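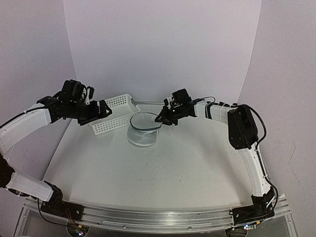
Search this notebook

10 Oct 2019
Bimanual cell, Brustovent policy, basket tasks

Goal for this block: find out whether the shared-latent version of Brustovent loses anything against two independent per-arm policies when both arms work near the basket. Nghĩa's concern is the handoff zone. Mine is the wrist cable on the right side, which limits roll before the planner knows about it.

Setup notes. Both arms on the front rail, same base spacing as the last block. Action chunk 32 steps. Training set is 2564 demonstrations after filtering, of which 1320 involve a rigid object and the rest involve cloth or mesh. Filter rule unchanged: drop any demo with an operator pause longer than the chunk.

Rigid objects. The clear container is a bad case for the depth channel. Returns on the wall are patchy and the rim is what the policy keys on, as far as the attention maps can be trusted. Rim approach from the right with the left arm parked over the basket gives the most repeatable pose. With the left arm retracted the right arm comes in higher and the pinch point wanders along the rim. I do not have an explanation. Liudmyla suggests the parked arm acts as a position reference in the overview camera. Testable: mask the left arm in the input and rerun.

Cloth. Independent policies both go for the highest fold and end up contesting it. The shared latent separates the grasp points more often, but the margin is small and I would not report it yet. Black fabric is worse than the lighter pieces for the segmentation head; it merges with the fingers and the mask jumps between the two.
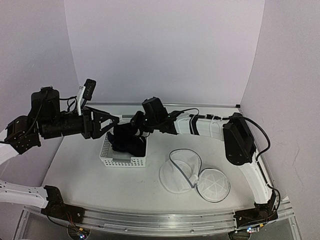 Cloth task, black fabric in the basket, both grippers at the material.

Scoring. Proposal from Lại (the site, not the planner build of the same name; we should rename one of them) is to score lift and placement separately. Agreed for cloth. For rigid objects keep the single score so that the numbers stay comparable with the Hatness baseline.

Training ran to 400 epochs. Validation loss flat well before that. Early stopping would have saved the night, but the schedule is tied to the learning rate decay and I did not want to change two things.

Open:
- left arm mask test (Liudmyla)
- roll limit for right wrist into planner config, not into the policy wrapper
- relabel finger/fabric boundary on the dark cloth subset, Nghĩa has the tool
- mesh pieces: decide whether they count as cloth in the split. Currently they do.
- copy checkpoints to Vadville before the November freeze

Gripper calibration file was edited by hand. Old values are in the comment block at the top, do not delete them.

This site uses cookies to keep you signed in. Accept | Settings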